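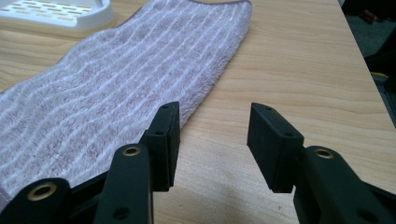
## 4.3 Recording cloth tasks with the hand-held gripper

This section covers the recording of towel and cloth tasks for the Pelupessy training set. It assumes that the gripper has been assembled (section 2) and that the camera has been calibrated (section 3). For rigid objects, see section 4.2.

### 4.3.1 Preparing the table

1. Clear the working area in front of the operator. Objects named on the task card stay on the table; everything else is removed.
2. Lay the cloth on the bare table surface. Do not smooth it fully. Slight rumpling is wanted, and the amount should differ from one take to the next.
3. Place any secondary object, such as a slotted tray, according to the task card. It may touch the cloth unless the card says otherwise.
4. Check for glare on the table. If a bright patch falls on the cloth itself, move the lamp or turn the table.

**Note:** Striped cloths are preferred for the first session at a new site. The stripes make folds easier to find when takes are reviewed in Brindus.

### 4.3.2 Checking the gripper

1. Squeeze the trigger fully and release it. Both fingers must return to the open position without help.
2. Look at the ring bushings on the finger links. Each must sit squarely in its link. Replace any that has started to work out.
3. Close the fingers on a sheet of paper and pull. If the paper slides out freely, the pads are out of line; adjust as in section 2.6.
4. Wipe the inner faces of the pads. Lint collects there quickly when plush cloths are used.

> **Caution:** Keep fingertips and loose sleeves away from the linkage while the trigger is being squeezed. The gap between the lower links closes before the pads meet.

### 4.3.3 Recording a take

1. Hold the gripper open above the table, with the cloth in view between or beside the fingers. Neither finger should touch the cloth.
2. Press the record button once. Wait for the tone, then hold still for 2 seconds. Plavell uses this pause to fix the starting pose.
3. Lower the gripper and carry out the task at an even pace. Take hold of the cloth by a hem or a corner wherever the task card allows it.
4. If the cloth slips, carry on and pick it up again. Do not restart the take. Slips and second attempts are kept and labelled as such.
5. When the task is done, open the fingers fully, raise the gripper clear of the cloth and press the record button again.

A single take may last up to 30 seconds. Recording stops by itself at that point and the take is marked incomplete — the data are stored, but they do not count towards the session target.

**Note:** Keep the free hand out of view from the tone until the end of the take. Takes in which a hand moves the cloth are rejected during review.

### 4.3.4 Between takes

1. Return the cloth to the table by hand, in a different position or at a different angle.
2. Change the starting height and direction of the gripper. A set of takes that all begin from the same side teaches the system very little about the others.
3. Check the take counter on the Skurkum base unit. If it has not gone up, the last take was not saved.

### 4.3.5 Error codes

| Code | Meaning | Action |
|---|---|---|
| 1581 | Finger position lost during take | Open and close the gripper fully, then repeat the take |
| 1796 | Camera and gripper clocks do not agree | Stop the session and run the clock check in section 3.4 |

Code 1796 affects every take recorded after it first appears. Delete these takes on the base unit before uploading. Plavell does not filter them out.

For the folding and hanging task cards, continue with section 4.4.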